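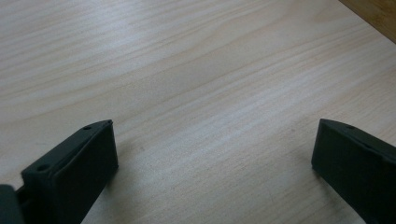

Gleice Brito wrote to us in July to say that she'd had her Dritholm for two winters and still runs her hand along it every time she walks past, and could we please put more about the grain on this page, as it was the grain that sold it to her and she'd nearly missed it. Fair point! The old page went on about legs.

# The Dritholm table top

So, the grain. Dritholm is our pale wooden top, and the pattern on it is long and wavy, in broad bands that travel across the board side by side, some a shade darker and tan, some almost cream. It's quiet from across the room. Sit down with a cup of tea and it gets much more interesting, with thin brownish lines curving through the paler wood, and you find yourself following one of them while somebody is talking to you about school shoes.

Every top is different. We match boards for tone as well as we can but we don't try to make them the same, and small specks and marks are part of the wood. We leave them in. If you want a perfectly even surface, our painted Osine top will suit you better, and we'll happily send you a sample of each so you can look at them in your own kitchen.

## Colour

Blond, with the faintest pinky beige in it. Under a strong ceiling light it looks a good deal paler and the grain softens; by a window at four in the afternoon the bands come up beautifully. Mirela Macedo does our finishing and keeps a Dritholm offcut on the workshop sill next to a two-year-old one. The older one has warmed up a little. It's a gentle change and we rather love it, but do move your fruit bowl now and then during the first summer or you'll have a pale ring where it stood.

It sits very well beside darker, honey-coloured wood. Plenty of people worry that two woods in one room will fight. Ours at home is pushed up to an old amber-brown sideboard and the two get on famously. What's harder is a near match, a floor that's almost the same colour as the table but a bit yellower. Ask for a sample first if that's your floor.

## Finish

Smooth, flat and somewhere between matt and a low satin. We use hard oil, put on thin, rubbed back and put on again. You can feel the wood, which a thick varnish never lets you do, and you can mend it yourself.

That last part matters more to me than anything else on this page. Vanderleia Magalhães has had hers in a busy kitchen with three children and a great deal of beetroot. She rang to ask whether she'd ruined it. She hadn't! A fine pad, a light rub along the grain, a dab of oil on a cloth, leave it overnight. She sent a cheerful message the next morning and has since done the whole top herself.

## Sizes and prices

All tops can be ordered alone or with either set of legs.

- **Small:** seats four, fits against a wall
- **Medium:** seats six, and the one we make most of
- **Long:** seats 8 in comfort, more if they like each other

Width is the same on all three. The long top weighs 58 kg without legs, so please have a second pair of hands ready when it comes. The medium and small are easier but I still wouldn't do the stairs alone.

Prices are on the order form, as they move with the price of timber and I'd sooner keep them right in one place.

**Legs.** Calari legs are straight and square and sit right at the corners. Arruda legs are tapered and set in a little, so there's more room for chairs at the ends. Both bolt into metal inserts under the top. You can take them off and put them back as often as you move house.

**Edges.** Softened as standard, just enough that it's kind to your wrists. A rounder edge can be had for no extra charge if you tell us before we start cutting.

## Looking after it

Wipe it with a damp cloth and dry it. That's nearly all of it. A drop of washing-up liquid is fine.

Please don't use cream cleaner, scouring pads or anything with bleach. Hot pans need a mat. Mugs are generally fine, though I use a coaster for the teapot.

Re-oil it once a year if it gets daily use, less if it's a desk. It takes half an hour and the tin we send with the table will last for 7 coats on the medium size. Spread your oily cloths flat outdoors to dry before you bin them, as they can heat up and catch fire if they're left in a heap. This is important, so it's on the tin as well.

## Things people have asked

**Can it be used as a desk or workbench?**
As a desk, yes, it's lovely. Oľga Murín draws at hers all day and says the pale surface is easy on the eyes, though she lays a sheet of card down under thin paper so her pencil doesn't pick up the grain. As a workbench, for light work only. It will dent if you drop a hammer on it.

**Will it warp?**
It moves slightly with the seasons, as all wood does, and the fixings underneath have slots to let it. Keep it away from a radiator if you can.

**Can I have it cut to my own size?**
Up to 2,000 mm long, yes. Beyond that we'd be joining boards end to end and I don't like how it breaks the bands.

**Can I choose my own board?**
You can! Zhenhua Wei lays out the boards before glueing up and will send you photographs if you tick the box on the form. Some people want the waviest one we've got. Others want it calm. Say which, and add a few days to your order.

**How long does it take?**
Around five weeks for a top, and a little longer with Arruda legs.

Samples are free, three to a household, and you don't need to send them back. They make very good cheese boards for one.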